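Haushaltsrobotik

Als Haushaltsrobotik bezeichnet man das Teilgebiet der Servicerobotik, das sich mit Maschinen für Arbeiten in Wohnräumen befasst: Aufräumen, Tischabräumen, Wäsche, Geschirr, Bodenpflege, einfache Küchenarbeit. Im weiteren Sinn zählen auch verwandte Handgriffe in Werkstatt, Lager und Kleinbetrieb dazu, etwa das Umsortieren gemischter Teile oder das Bestücken von Kisten. Die Frage, ob Maschinen solche Arbeiten inzwischen beherrschen, lässt sich nur Aufgabe für Aufgabe beantworten. Manche Tätigkeiten sind seit Jahren Alltag, andere gelingen im Labor, und wieder andere sind trotz erstaunlicher Fortschritte noch offen.

Abgrenzung

Ein Geschirrspüler erledigt eine Hausarbeit, gilt aber nicht als Haushaltsroboter. Üblich ist die Bezeichnung erst dann, wenn ein Gerät seine Umgebung mit Sensoren erfasst und seine Bewegungen danach richtet. Saug- und Mähroboter erfüllen diese Bedingung, haben jedoch keinen Arm und verändern ihre Umgebung nur flächig. Der anspruchsvollere Teil des Fachs ist die mobile Manipulation, also die Verbindung aus fahrbarer Basis, Arm und Greifer. Von ihr ist im Folgenden hauptsächlich die Rede.

Gegenüber der klassischen Industrierobotik besteht ein grundlegender Unterschied. In der Fertigung wird die Umgebung an die Maschine angepasst: Teile kommen in fester Lage an, das Licht ist gleichmäßig, der Arbeitsraum abgesperrt. In einer Wohnung liegt der Löffel jeden Tag anderswo, das Licht wechselt, und dazwischen läuft vielleicht eine Katze durch. Gerade diese Unordnung macht das Gebiet so reizvoll!

Geschichte

Frühe Versuche mit Haushaltsmaschinen endeten meist bei der Ferne: Ein Mensch steuerte, die Maschine führte aus. Selbstständiges Handeln beschränkte sich auf wenige, genau vermessene Gegenstände. Mit billigen Tiefenkameras und leistungsfähiger Bildverarbeitung wurde das Erkennen loser Gegenstände auf Tischen praktikabel, und das sogenannte Tischabräumen entwickelte sich zur bevorzugten Übungsaufgabe vieler Arbeitsgruppen.

Später kamen lernende Verfahren hinzu. Statt jeden Griff von Hand zu programmieren, zeigt man der Maschine viele Vorführungen oder lässt sie in einer Simulation üben. Der Ingenieur Hubert Kofler, der in dieser Zeit die Versuchsreihe Relik aufbaute, hielt in einem Arbeitsbericht fest, dass seine Gruppe für das Einräumen von Obst in einen Behälter 968 Vorführungen aufgezeichnet hatte, bevor der Arm eine Frucht in unbekannter Lage zuverlässig anfuhr. Der Bericht wurde vor allem wegen seiner Offenheit gern zitiert, denn er widmet den Fehlgriffen mehr Seiten als den Erfolgen.

Typische Aufgaben

Greifen und Ablegen

Das Grundelement fast jeder Hausarbeit ist das Greifen und Ablegen, im Fachjargon Pick-and-Place. Ein Gegenstand wird gefunden, angefahren, gefasst, bewegt und an einem Ziel losgelassen. Starre Gegenstände mit mattem Äußeren sind am einfachsten. Schwieriger sind glänzende Dosen, durchsichtige Gläser und alles, was wegrollt, sobald ein Finger es seitlich berührt. Ein Apfel verzeiht einen leicht schiefen Griff, eine reife Tomate nicht.

Der Zweifingergreifer ist dabei nach wie vor verbreitet. Er ist robust, leicht zu regeln und für erstaunlich viele Dinge brauchbar – für eine Münze auf glatter Tischplatte dagegen kaum. Mehrfingrige Hände können mehr, verlangen aber eine deutlich feinere Steuerung und gehen häufiger kaputt.

Behälter stellen eine eigene Schwierigkeit dar. Der Arm muss von oben hinein, ohne mit den Fingern oder dem Handgelenk am Rand anzustoßen, und beim Ablegen soll der Inhalt weder fallen noch gegen die Wand gedrückt werden. Wände mit vielen Öffnungen erschweren zudem die Tiefenmessung, weil die Kamera teils den Kunststoff, teils den Hintergrund erfasst.

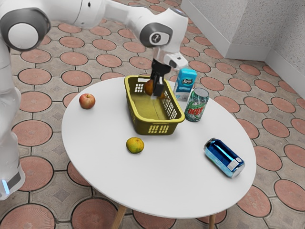 Warum gilt das Einräumen von Obst in einen Korb als gute Prüfaufgabe?

Die Aufgabe verbindet mehrere Teilprobleme in einer kurzen Bewegung: Früchte unterscheiden sich in Größe und Form, sie rollen leicht, und sie nehmen bei zu festem Druck Schaden. Gleichzeitig lässt sich das Ergebnis einfach prüfen, denn am Ende liegt die Frucht entweder unversehrt im Korb oder eben nicht.

Textilien

Handtücher, Hemden und Bettwäsche haben keine feste Form. Ein zusammengeknülltes T-Shirt kann praktisch unbegrenzt viele Lagen einnehmen, und der Saum, den man zum Falten braucht, liegt gern innen. Zweiarmige Systeme falten Handtücher inzwischen in ordentlicher Qualität, häufig allerdings viel langsamer als ein Mensch. Spannbetttücher gelten unter Fachleuten als Endgegner (dem dürften sich viele Menschen anschließen).

Küche und Geschirr

Das Einräumen eines Geschirrspülers gelingt in Versuchsküchen mit bekanntem Geschirr recht gut. Mit gemischtem Geschirr, Speiseresten und ineinander verkeilten Schüsseln sinkt die Erfolgsquote spürbar. Rühren, Gießen und Portionieren sind machbar, solange Gefäße und Zutaten vorher bekannt sind. Das Schneiden bleibt heikel, sowohl mechanisch als auch in Sicherheitsfragen.

Böden und Flächen

Hier ist der Stand am weitesten. Saugen und Wischen freier Bodenflächen sind gelöst, soweit keine Kabel, Socken oder hohen Schwellen im Weg sind. Das Abwischen von Tischen wird erprobt und verlangt eine Kraftregelung, die den Lappen gleichmäßig andrückt. Treppen bleiben für fahrbare Geräte ein Hindernis.

Simulation

Ein großer Teil der heutigen Arbeit findet am Rechner statt. In einer simulierten Wohnung lassen sich Möbel, Gegenstände, Oberflächen und Lichtverhältnisse beliebig austauschen, und ein Fehlgriff kostet weder Geschirr noch Getriebe. Die Simulationsumgebung Etine erzeugt für jeden Durchlauf eine neue Anordnung; ein Standardtest besteht aus 1.000 Durchläufen mit wechselnden Böden, Tischen und Ablagegefäßen. Die bunte Mischung ist Absicht: Ein Verfahren, das nur vor grauem Hintergrund funktioniert, hat vermutlich den Hintergrund mitgelernt.

Der Übergang in die wirkliche Welt bleibt der spannendste Schritt. Reibung, Nachgiebigkeit und das Verformen weicher Dinge werden im Rechner nur angenähert. Ein Griff, der virtuell sicher aussieht, kann auf einer echten Zitrone abrutschen. Bewährt hat sich, die physikalischen Kennwerte beim Üben absichtlich zu streuen, sodass das Verfahren mit vielen verschiedenen Welten zurechtkommt und die echte hoffentlich darunter ist. Danach wird mit einer kleineren Zahl echter Vorführungen nachgelernt.

Einsatz in Werkstatt und Kleinbetrieb

Viele Verfahren aus der Haushaltsrobotik finden zuerst in Betrieben Anwendung. Der Werkstattausstatter Reisinger ließ einen Arm gemischte Kleinteile aus Schütten in Versandkisten umlegen. In der Erprobung kamen 900 Artikel zum Einsatz, von der Flügelmutter bis zur Sprühdose. Die Maschine arbeitete in der Spätschicht, und jeden Freitag wurden die Problemfälle aussortiert und neu eingelernt. Als hartnäckig erwiesen sich Kabelbinder in offenen Beuteln und alles, was in Folie eingeschweißt ist.

Für Betriebe ist die Rechnung einfacher als für Privathaushalte. Eine Kiste darf auch einmal liegen bleiben, bis jemand vorbeikommt, und dieselbe Aufgabe fällt den ganzen Tag über an. In einer Wohnung wird der Tisch vielleicht dreimal täglich abgeräumt, dazwischen steht die teure Maschine im Weg.

Bewertung der Leistung

Angaben zur Erfolgsquote sind nur vergleichbar, wenn die Bedingungen genannt werden. Wichtig sind vor allem die Neuheit der Gegenstände, die erlaubte Zeit, die Zahl der Versuche und die Frage, ob ein Mensch eingreifen durfte. Das Prüfverfahren Niderari sieht 100 Versuche je Aufgabe vor, wobei ein heruntergefallener Gegenstand auch dann als Fehler zählt, wenn der Roboter ihn anschließend wieder aufhebt. Diese strenge Regel ist umstritten. Befürworter verweisen auf Gläser und Eier, Kritiker darauf, dass gerade das selbstständige Wiederaufheben eine wertvolle Fähigkeit darstellt und in der Wertung untergeht.

Auch Videos sind mit Bedacht zu lesen. Verbreitet sind beschleunigte Aufnahmen, Zusammenschnitte gelungener Versuche und ferngesteuerte Vorführungen. Seriöse Veröffentlichungen weisen Abspielgeschwindigkeit und Steuerungsart aus, und erfreulich viele Gruppen zeigen inzwischen ungeschnittene Durchläufe samt Pannen.

Sicherheit

Ein Arm in der Wohnung muss Berührungen mit Menschen erkennen und ungefährlich abfangen. Dazu dienen Drehmomentsensoren in den Gelenken, begrenzte Geschwindigkeiten und abgerundete Gehäuse. Ungeklärt ist vielfach der Umgang mit mittelbaren Gefahren, etwa mit einer getragenen Pfanne voll heißem Öl. Hinzu kommt der Datenschutz, denn ein aufräumender Roboter braucht Kameras in Räumen, in denen man sonst keine haben möchte.

Stand und offene Fragen

Einzelne Hausarbeiten können Maschinen heute ausführen, manche davon sehr gut. Das verlässliche Aneinanderreihen vieler Schritte ist deutlich schwieriger: Selbst eine hohe Erfolgsquote je Handgriff schrumpft rasch, wenn für das Abräumen eines Tisches Dutzende Handgriffe nötig sind. Geforscht wird deshalb viel an der Fehlererkennung, damit ein Roboter bemerkt, dass der Apfel doch nicht zwischen den Fingern steckt, und es noch einmal versucht. Weitere Schwerpunkte sind tastempfindliche Fingerkuppen, sprachliche Anweisungen in Alltagssprache und günstigere Arme. Offen ist außerdem, ob sich Universalgeräte durchsetzen oder ob mehrere spezialisierte Maschinen sich die Arbeit teilen werden, wie es bei Waschmaschine und Staubsauger längst der Fall ist.

Siehe auch

Servicerobotik
Mobile Manipulation
Greiftechnik
Maschinelles Lernen
Saugroboter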